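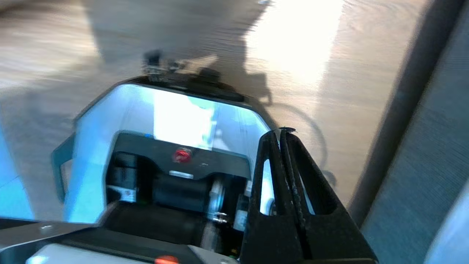
Black on pale blue, close up.

13th April

Jury duty again, or the waiting part of it, which so far is all of it. We sat for almost 4 hours while the lawyers in the Penry case argued over whether a box of receipts counts as a "record." The company sold people a 249-dollar roof inspection and then, the state says, forgot to go up on the roof. I am not supposed to discuss it, so I am telling a notebook.

Eleri Parri, in the seat next to mine, has now finished two crosswords and started on a third. She offered me 6 across. I didn't know it either.

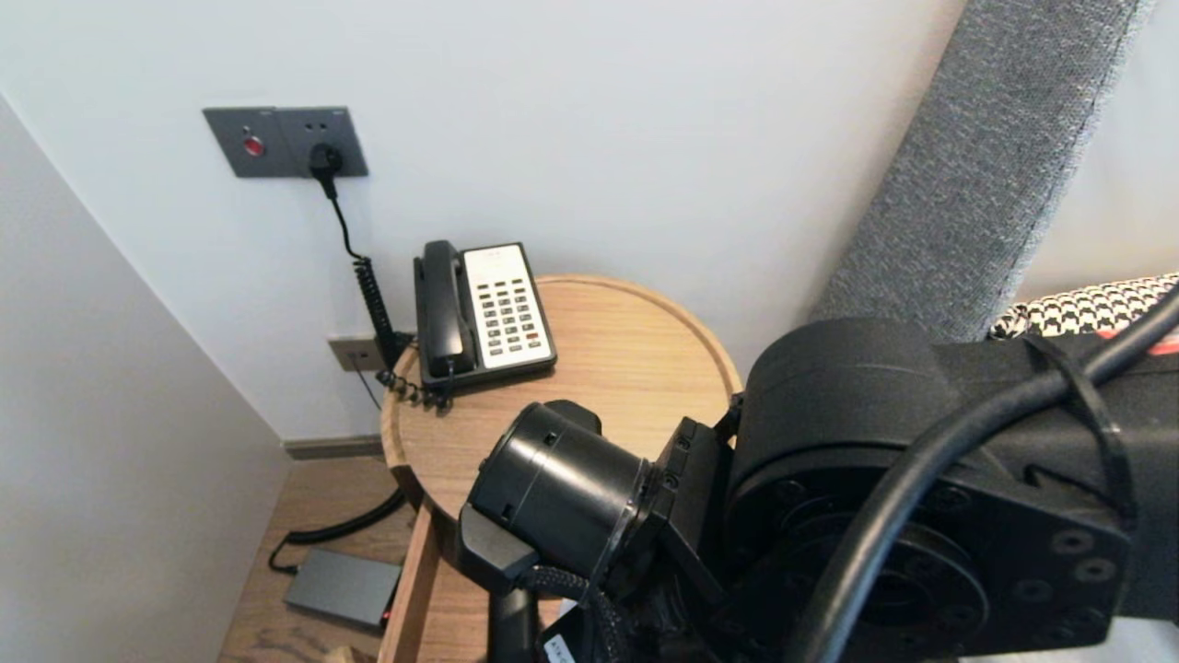

Lunch was a cheese sandwich from the machine, priced like evidence. When we got back the judge thanked us for our patience, of which I had brought very little, and sent us out again. Something about the complaint being filed in the wrong county back in July. You would think one of them might have checked a map.

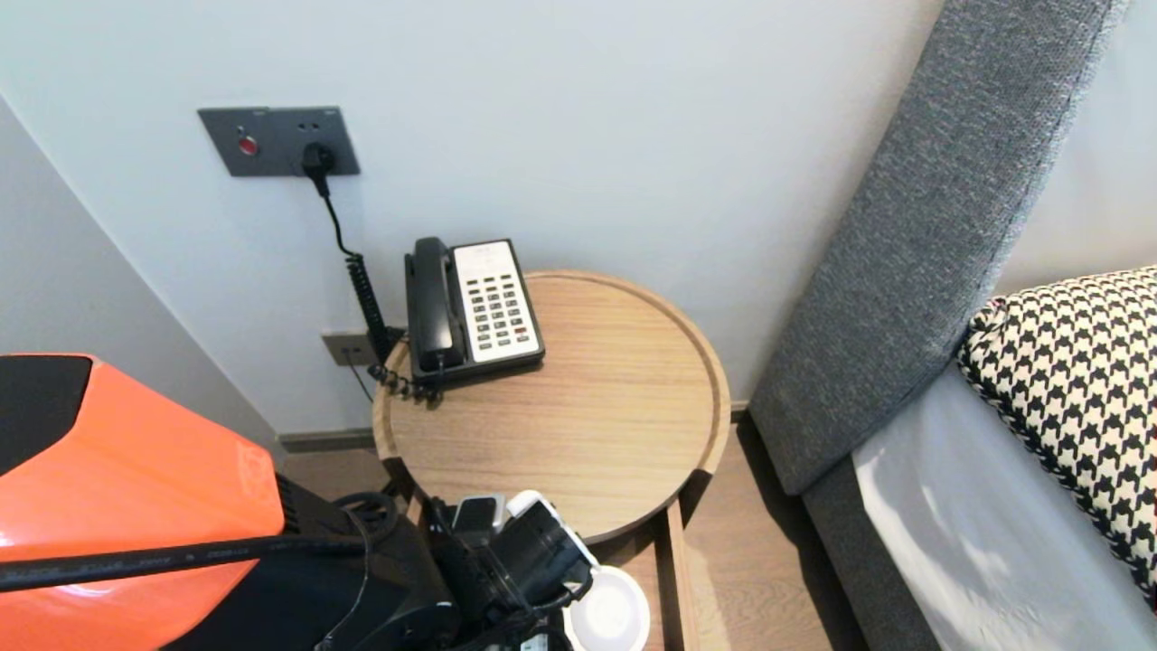 The phone on its round table, coiled cord and all.

Rhun Ifans called tonight to ask if he was guilty. I said I couldn't say who "he" was. Rhun said it was in the paper, page 2, with a photo. Back at nine tomorrow. Must take a cushion.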